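Progress report to the Morkulach Fund, September 2019
Project: Dela Peña Neighborhood Oral History and Recipe Archive
From: Amado Pangilinan

Quick one, I know it's due today. Numbers first, then the rest as I get to it.

Interviews recorded so far: 130. Index cards and recipe pages scanned: 1,042. Transcribers working: 3, one of them only evenings. Plan in February was for all the transcripts to be done by now. They are not. More below.

Interviews
Going well. Mostly the older families on Grutmont Street and the blocks behind the church. People are generous with their time and they feed us, so each visit runs long. We stopped booking two on the same afternoon. Most folks want to start with food and end up on jobs, rent, the flood, who married who. We let them. The fish soup question (sour with tamarind or sour with green mango) has come up in nearly every kitchen and will get its own section in the booklet.

Four families asked to have names taken out. Done for the audio lists, still to do in the transcripts. Please don't circulate the draft list I sent in spring, it's the old one.

Transcripts
Behind. Main trouble is the mixed-language interviews, where a speaker goes from English to Ilocano and back in one sentence. Only one of our three can do those and she has a new baby. Tried sending a batch out to a service — came back so full of holes we redid it from scratch. Money for that came out of the travel line, see budget.

Asking to move the transcript deadline to the end of February. I think we can hold that if we find one more Ilocano speaker. Two leads, neither confirmed.

Scanning
Ahead of plan, for once. Recipe cards are done except for the Nullov family box, which has water damage and needs to be seperated by hand. Some pages are stuck solid. I would rather go slow on those than lose them. The newspaper clippings are a bigger job than I wrote in the proposal, a lot of them are taped on both sides and the tape has gone brown.

File names are a mess from the first two months. We changed the system partway, so early scans go by family and later ones by box number. Will have to be fixed before anything goes to the library. Boring work but not hard.

Budget
Travel underspent, transcription overspent, the two nearly cancel. Supplies on target. Nothing spent yet on printing. I'd like permission to make the move between lines official, the form you sent has no box for it so I'm putting it here.

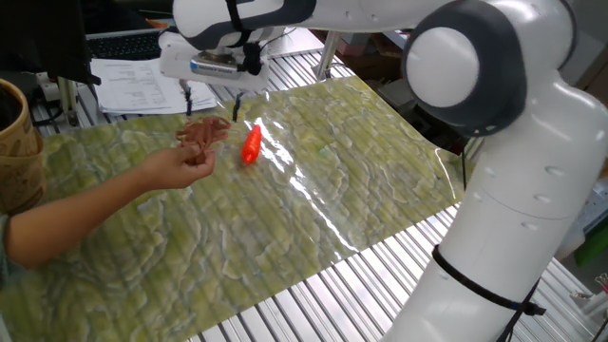

Printing quotes are in from two shops. The cheaper one wants the whole booklet at once, the other will take it in sections, which suits us better the way the transcripts are going. Leaning to the second. Will send both quotes with the receipts.

Still open
Consent forms: a handful missing signatures on the second page, going back around for those.
Library agreement: draft is with them, no reply yet. I'll call agian.
Listening evening: people keep asking. No date until the names are cleared.
Title for the booklet: still arguing.

Receipts follow in a separate envelope. Call me if the line change is a problem, mornings are best.

Amado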